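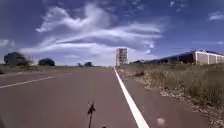
*Road surface and edge line, Suditz route*

**Rural bus link: progress to 20 November 2022**

The Suditz to Wetby service has run on all weekdays since July. We carried 226 passengers last month, with 50 of them travelling on to Bolger. One driver left and has been replaced. Fuel is over budget, and Heather Nepia will send revised costs separately.

Still to do:

- print the winter timetable
- agree four extra stops with Brodie Treloar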